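Foro del taller de robótica › Proyectos de alumnos › Equipo Rosix: verter legumbres con pinza

rosix_luminita
¡Hola a todos! Soy Luminița Pană, del equipo Rosix. Ya tenemos tarea para la muestra de noviembre: coger una olla por el mango y volcar la soja sin tirar media mesa. Llevamos 65 demostraciones a mano y estoy contentísima – el agarre del mango curvo era lo que más miedo me daba.

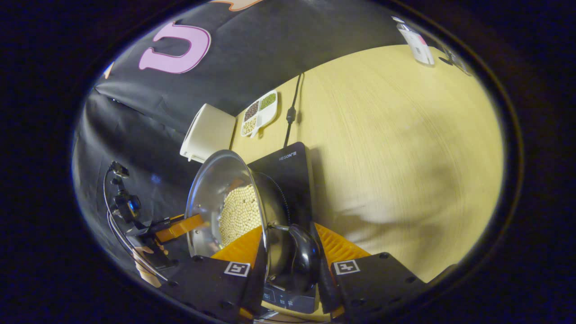 Olla inclinada, el mango entre las dos almohadillas naranjas.

tornillo_flojo
¡Qué chulo! Pero 65 me parecen poquísimas. En Nimance grabamos 2.242 y el brazo seguía dudando al soltar.

rosix_luminita
Ya, pero vuestra tarea tenía 11 pasos y la nuestra tiene dos (agarrar y verter). Prefiero pocas y limpias, y repetir las que salgan torcidas.

bergeron_k
Pues no estoy de acuerdo con lo de limpias. Si todas salen perfectas, el modelo no aprende a corregir. Dejad algunas con el agarre un poco ladeado, en serio.

rosix_luminita
Mmm, lo hablo con el grupo el jueves. A mí me da cosa meter errores a propósito, pero tiene sentido. 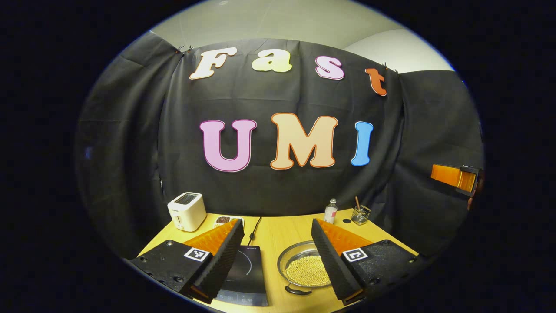
El siguiente paso de Rosix es variar la posición de salida, que hasta ahora casi no la hemos tocado. Quiero empezar con las pinzas bien abiertas y acercarme desde varios ángulos. Con la sartén a la derecha de la placa y el mango corto hacia delante, se me ocurre girarla un poco en cada intento y luego pasarla al otro lado, junto a la tostadora.

tornillo_flojo
Eso sí me convence, mucho más que los errores a propósito. ¿Y cambiar de grano? Las alubias oscuras ruedan distinto.

bergeron_k
Primero la posición, luego el grano. Si cambiáis las dos cosas a la vez no sabréis qué falla, nos pasó en Nonance.

rosix_luminita
Apuntado, ¡gracias! Subo resultados cuando tengamos la primera tanda.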